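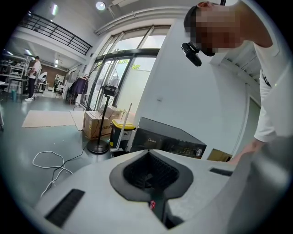 **Section 2: Data collection**

Progress report to Dimitriou, prepared by Renata Pawlak, 2 May 2025

The household tasks work package is on schedule. Since the January report we have moved collection to the ground floor of the Gruvlow building, where the daylight from the glass doors is strong for most of the day. We kept the doors uncovered on purpose. The first model trained on our January examples did poorly near windows, and the next training set needs more of that light.

Collectors work with hand-held grippers and a camera worn on the body. Appliances and bins stay on the floor where they would stand in a home, and collectors move between them. A session lasts 50 minutes, followed by a break. We tried longer sessions in January and dropped them when the share of rejected examples went up.

We have 160 accepted examples in this period. An example is accepted when the gripper track is complete, the task is finished, and the written label matches what was done. Most rejections came from lost tracking when the collector bent low over an object. Bronisława Bielecka has changed the instructions so that collectors step back before reaching down.

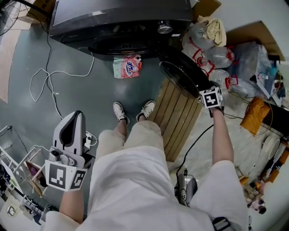

*Skumus Manipulation Data Team*

Bin lids were added to the task list in this period. Round lids are useful to us because the grip can start anywhere on the rim, and the model has to choose. Collectors open and close the lid with the hand or with the gripper, and each version gets its own label. The markers on the hand and the gripper are checked before each session.

Open items:

- Cables on the floor. We have asked for 2 longer power leads so that the strips can go against the wall.
- Label review is behind by 4 sessions. Bronisława will clear these before new tasks are added.
- The Jillar storage contract needs renewal. The quote is attached to the budget sheet.

We are not asking for a change to the budget. For the next period we plan to repeat the lid tasks with different collectors and to start on appliance doors. Training on the combined set begins once the label review is finished, and results will be in the next report.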